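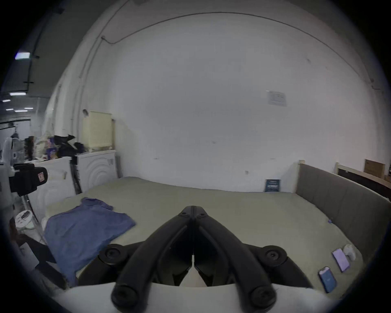 Page 2 of 3

About Wisetti

Wisetti makes hand-held grippers and the software that goes with them. A person holds the gripper, does an ordinary job with it, and the recorded movements are used to teach a robot arm the same job. Most of our work is with household tasks: clothes, bedding, small objects left on a bed, things that have to be picked up without being crushed or dropped.

The company was started by Farhad Taheri, who had been repairing packing machines at Fundton and wanted to work on something smaller. We have one workshop and one set of practice rooms, with beds and large appliances, and a corridor outside that the cleaners would like us to keep clear.

The pinch fault

People who find us often do so through the pinch fault, so we keep an account of it on this page.

In June, an operator was folding shirts with one of our grippers when the fingers closed and did not open again. Her left forefinger was between the linkage and the housing. She was bruised and shaken, and nothing was broken. It took a second person to free her, as the side knob could not be turned with one hand while the fingers were under load.

We stopped all recording that afternoon and asked for every gripper to be returned, including the ones on loan to Vachon. There were 101 units in use. Until then we had treated the gripper as a hand tool and the robot arm as the dangerous part. The arm had a guard, a stop button and a written procedure. The gripper had a sticker.

What we found

The return spring was held by a small pin at the pivot. On some units the pin had been fitted from the wrong side, and after long use it worked its way out far enough to catch on the inner linkage. The fingers would then close as normal and jam. Our inspection sheet asked whether the fingers opened and closed, and a new gripper with a badly fitted pin passed that check every time.

There had been warnings. Two operators had written "sticky" in the log weeks before, and both times the unit was wiped down and put back on the shelf. The log was read for recording quality and was not read for safety. That was our mistake, and it was a management one.

The same fault had also spoiled some of the data. Where a gripper was slow to open, the arm learned to hang on to cloth for too long, and in tests it dragged garments off the bed when it should have let go. We had spent most of a month looking for that problem in the software. Recordings made with the affected units have been withdrawn.

What changed

The pin has been replaced by a shouldered screw that can only be fitted one way round. The knobs can be loosened with one hand, with the fingers closed and under load, and we test this on each unit. Every gripper is cycled 100 times before a session and the person doing it signs for it.

Any word in the log that describes how a gripper feels – stiff, loose, sticky, noisy – now takes that unit out of use until somebody has opened it up. Operators may stop a session for any reason and are paid for the full session if they do.

Bamesness, an outside workshop, checks our tools and our paperwork. They do not tell us when they are coming. On their first visit they failed 3 grippers for worn fingertips, and those were scrapped.

Working with us

We take on new operators throughout the year. No experience with robots is needed, and training is paid. You will be shown how to free a jammed gripper before you are shown how to record with one.

If you have a Wisetti gripper with a plain pin at the pivot, please stop using it and send it back to the workshop. We will replace it free of charge, whatever its age or condition.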